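Soft fingertips vs. bare jaws on the stool task

I put off this comparison for most of the spring because the bare jaws were good enough for boxes. They are not good enough for round plastic legs, so in May I set up the flat-pack stool again and ran both fingertip sets through it.

Setup, for anyone comparing notes: two arms, the stock parallel grippers, one camera per wrist plus the head camera. Control is through Simuleo, build 934, with the force limit left at the default. The soft tips are the Skerkotance ones, black, pulled on over the bare jaw and held by friction. The other set is the hard jaw that ships with the gripper. The mat stays down for all runs.

The legs are tapered, and a taper is the worst case for a parallel jaw. Closing force turns into a push along the axis, and the part walks toward its thin end. With bare jaws I logged slip on 61 grasps out of 262. The soft tips deform around the narrow end and the contact patch is longer. On the wrist camera most of the useful view is taken up by the leg itself, so I stopped relying on it for alignment and use it only for contact. 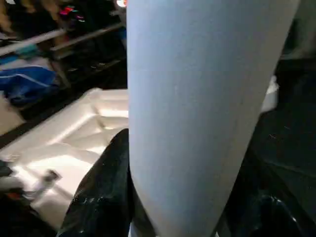
Reach and arm spacing

The seat is wide enough that both arms end up working near the middle of their range, but the legs are not. Once a leg is on, the assembly has to be tilted to get at the next socket, and the leg sweeps through the space where the other elbow wants to be. I moved the bases apart twice. The second position is the one I kept.
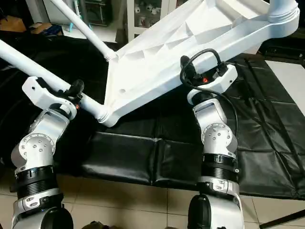
Cable routing matters more than I expected at these angles. The gripper cable needs enough slack for a full wrist turn, and that slack has to go somewhere. I tried clipping it along the forearm and lost wrist rotation. A free loop is ugly and has caught on the work a few times, but it costs no range. Nseir sells a coiled version that I have not tried.

For holding the seat, the difference between the two fingertip sets is small. The rim is flat and stiff and either one will clamp it. For holding a leg the difference is large. My current split is one arm on the seat edge near the open socket, and the other on a leg out by the foot, where the longer lever makes it easier to turn the whole assembly with low force. 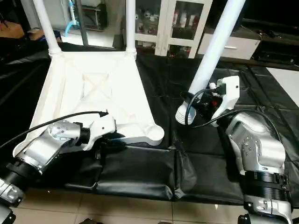 Left arm on the seat edge, right arm on the leg near the foot cap.

The ribbed collars were the part I was curious about. A hard jaw lands on two or three ridges and rocks. A soft tip settles across the ridges and the grip stays square. The cost is position error: the tip gives under load, and I had to add an offset of 6 mm to the approach before the insertions lined up. That offset drifts as the tips wear, so it gets checked at the start of every session.

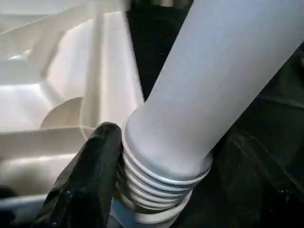 Wrist camera, soft tip against the ribbed section.

Wear is the open question. The surface has started to wrinkle where it takes the most load, and I don't know yet whether that changes the friction. The Skistgate pads are supposed to be stiffer and might split the difference. I have a pair on order. Until they arrive the soft tips stay on both arms and the hard jaws go back in the drawer with the suction cups.

Logs from the bare-jaw runs are in the usual folder. The soft-tip logs need the timestamps fixed before I put them up.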